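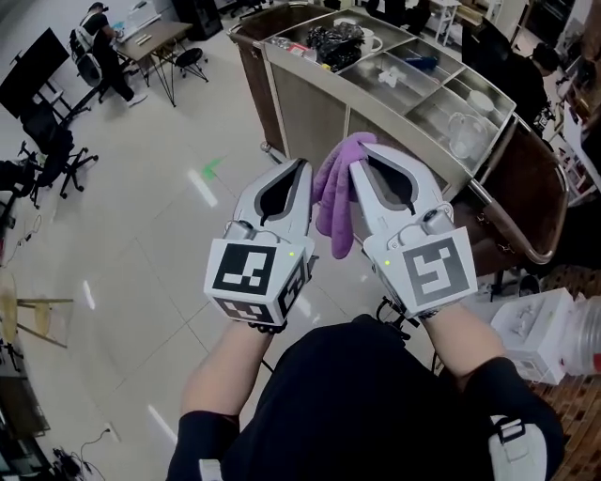 스톨티코, 사업장용 청소포 세탁·회수 서비스 ‘프린드사이드’ 11월 정식 개시

색상별 분리 사용과 세탁 이력 관리를 하나의 계약으로 제공
시범 운영에 참여한 사업장 332곳 가운데 희망 사업장부터 순차 전환

생활 섬유 관리 전문기업 스톨티코(Stoltico)는 사업장에서 사용하는 극세사 청소포를 정기적으로 공급하고, 사용한 청소포를 회수하여 세탁·검수한 뒤 다시 납품하는 서비스 ‘프린드사이드(Prindside)’를 오는 11월부터 정식으로 운영한다고 밝혔다.

프린드사이드는 숙박시설, 학원, 의원, 공유 사무실 등 매일 청소가 이루어지지만 자체 세탁 설비를 갖추기 어려운 중소 규모 사업장을 대상으로 한다. 이용 사업장은 청소포를 직접 구매하거나 세탁할 필요 없이 정해진 주기에 따라 세탁을 마친 청소포를 받고, 사용한 청소포는 전용 회수 자루에 담아 반납하게 된다.

■ 추진 배경

극세사 청소포는 가는 합성섬유가 먼지와 유분을 붙잡는 구조로 되어 있어 일반 면 걸레에 비해 적은 양의 물과 세제로도 사용할 수 있다. 그러나 섬유유연제를 넣거나 면제품과 함께 세탁하면 섬유 사이에 잔여물과 보풀이 끼어 흡수력이 떨어지고, 고온 건조를 반복하면 섬유 끝이 뭉치거나 굳는다. 관리 방법에 따라 같은 제품이라도 수명 차이가 크게 벌어지는 품목이다.

스톨티코가 시범 운영에 앞서 참여 사업장의 관리 실태를 확인한 결과, 청소포를 수건이나 침구와 함께 세탁하는 곳이 많았으며 폐기 시점을 정해 둔 곳은 드물었다. 화장실과 탕비실에서 같은 청소포를 번갈아 사용하는 사례도 확인되었다. 청소 담당자가 자주 바뀌는 사업장에서는 사용 구역을 구두로만 안내하고 있어, 담당자가 교체될 때마다 구분 기준이 달라지는 문제가 있었다.

회사는 이러한 문제가 현장 담당자의 주의만으로 해결되기 어렵다고 판단하고, 공급 단계에서 구역별 색상을 지정하고 세탁과 폐기 기준을 일괄 적용하는 방식으로 서비스를 설계하였다.

■ 서비스 주요 내용

첫째, 색상별 구역 지정이다. 프린드사이드 청소포는 5가지 색상으로 공급되며 색상마다 사용 구역이 정해진다. 보라색은 거울·유리 및 안내 데스크, 파란색은 책상과 일반 가구, 초록색은 탕비실과 식음 공간, 노란색은 세면대, 빨간색은 변기와 그 주변에 사용한다. 사업장의 기존 색상 기준이 별도로 있는 경우에는 계약 시 협의하여 변경할 수 있으나, 변기 주변용 색상을 다른 구역과 겸하는 것은 허용하지 않는다.

둘째, 분리 세탁이다. 회수된 청소포는 색상별로 나누어 세탁하며 면제품이나 의류와 섞지 않는다. 전 공정에서 섬유유연제와 염소계 표백제를 사용하지 않고, 건조는 저온으로 진행한다. 세탁을 마친 청소포는 색상별로 묶어 밀봉한 상태로 납품한다.

셋째, 이력 관리이다. 청소포 묶음마다 납품일과 세탁 회차를 기록하여 사업장에 매월 제공한다. 사업장은 이 기록을 내부 위생 점검 자료로 활용할 수 있다. 묶음의 일부가 분실되었거나 다른 색상의 묶음에 섞여 반납된 경우에도 해당 내용이 월별 기록에 표시된다.

넷째, 수선 및 폐기이다. 가장자리 박음질이 풀린 청소포는 검수 단계에서 분류하여 수선하고, 흡수력이 기준에 미달하거나 오염이 남은 청소포는 재납품하지 않는다. 이에 따라 부족해진 수량은 추가 비용 없이 새 제품으로 보충한다.

■ 세탁 및 검수 시설

프린드사이드의 세탁과 검수는 스톨티코의 아흐터베르흐(Achterberg) 작업장에서 전담한다. 아흐터베르흐 작업장은 기존 침구류 세탁 구역과 분리된 극세사 전용 구역을 새로 마련하였으며, 색상별 투입구와 건조 설비를 따로 운영한다. 배수 단계에는 세탁 중 떨어져 나오는 미세섬유를 걸러 내는 여과 장치를 설치하였고, 걸러진 섬유는 건조 후 별도 용기에 모아 처리한다.

검수는 육안 확인과 흡수력 시험으로 이루어진다. 흡수력 시험은 묶음별로 표본을 선정하여 진행하며, 표본이 기준을 충족하지 못하면 해당 묶음 전체를 다시 세탁한 후 재검수한다. 재검수에서도 기준에 미달한 묶음은 전량 폐기 대상으로 분류한다.

■ 시범 운영 결과

스톨티코는 정식 개시에 앞서 11개월간 시범 운영을 실시하였으며, 여기에는 총 332곳의 사업장이 참여하였다. 업종별로는 소규모 숙박시설의 비중이 가장 높았고 학원과 의원이 그 뒤를 이었다.

시범 운영 기간에 접수된 의견 중에는 회수 자루의 크기와 관련된 내용이 가장 많았다. 초기에 제공한 자루는 용량이 커서 좁은 청소 도구함에 보관하기 어렵고, 젖은 청소포를 가득 담으면 지나치게 무거워진다는 지적이 있었다. 회사는 이를 반영하여 자루의 크기를 줄이고 통기성이 있는 원단으로 교체하였으며, 입구에는 해당 색상의 띠를 둘러 반납 시 색상이 섞이지 않도록 하였다.

납품 시간에 대한 요청도 있었다. 숙박시설은 퇴실 청소가 시작되기 전인 오전 납품을, 학원은 수업이 시작되기 전 이른 오후 납품을 선호하는 것으로 나타났다. 정식 서비스에서는 계약 시 오전과 오후 중 희망 시간대를 선택할 수 있다.

반면 일부 사업장에서는 색상 구분이 많아 오히려 번거롭다는 의견을 제시하였다. 이에 따라 별도의 식음 공간이 없거나 면적이 작은 사업장은 필요한 색상만 선택하여 계약할 수 있도록 하였다.

■ 현장 교육 과정 ‘울레크’ 병행

서비스 개시와 함께 청소 담당자를 위한 교육 과정 ‘울레크(Ulleck)’도 운영한다. 울레크는 청소포를 접어 면을 바꾸어 가며 사용하는 방법, 마른 청소포와 물기를 준 청소포의 용도 구분, 세제와의 병용 시 유의 사항, 사용 후 보관 및 반납 절차 등 16개 항목으로 구성되어 있다.

교육은 계약 사업장을 방문하여 진행하는 것을 원칙으로 하며, 담당자가 교체되면 다시 신청할 수 있다. 교육 내용을 정리한 안내문은 도구함 문 안쪽에 부착할 수 있는 크기로 제작하여 계약 사업장에 배포한다. 교육비는 서비스 이용료에 포함된다.

스톨티코는 “청소포는 매일 손에 닿는 물품이면서도 관리 기준에서 빠지기 쉬운 품목”이라며 “사업장이 본래 업무에 집중할 수 있도록 공급과 세탁, 폐기에 이르는 전 과정을 책임 있게 관리하겠다”고 밝혔다.

■ 신청 및 전환 일정

시범 운영에 참여한 사업장은 별도의 심사 없이 정식 계약으로 전환할 수 있으며, 전환을 희망하지 않는 경우에는 보유 중인 청소포와 회수 자루를 반납하면 된다. 전환 사업장에 대한 납품은 11월 첫 회수 주기에 맞추어 시작된다.

신규 사업장은 기존 사업장의 전환이 마무리된 이후 지역별로 신청을 받는다. 신청 시에는 사업장의 업종, 청소 구역의 구성, 현재 사용 중인 청소포의 수량과 희망 납품 시간대를 제출하여야 한다. 회사는 제출된 내용을 바탕으로 색상별 적정 수량과 회수 주기를 산정하여 안내할 예정이다.

다만 혈액이나 체액이 묻은 청소포, 유기용제 또는 기계유 제거에 사용한 청소포는 회수 대상에서 제외된다. 해당 용도의 청소가 필요한 사업장은 관련 규정에 따라 별도의 물품을 사용하고 처리하여야 한다.

■ 스톨티코 소개

스톨티코는 사업장에서 사용하는 침구, 수건, 청소용 섬유의 공급과 세탁을 수행하는 생활 섬유 관리 전문기업이다. 아흐터베르흐 작업장을 중심으로 세탁, 검수, 수선 업무를 운영하고 있으며 숙박 및 교육 시설을 주요 고객으로 두고 있다.

본 보도자료에 관한 문의는 스톨티코 홍보 담당 부서에서, 서비스 계약 및 교육 신청에 관한 문의는 프린드사이드 고객 창구에서 접수한다.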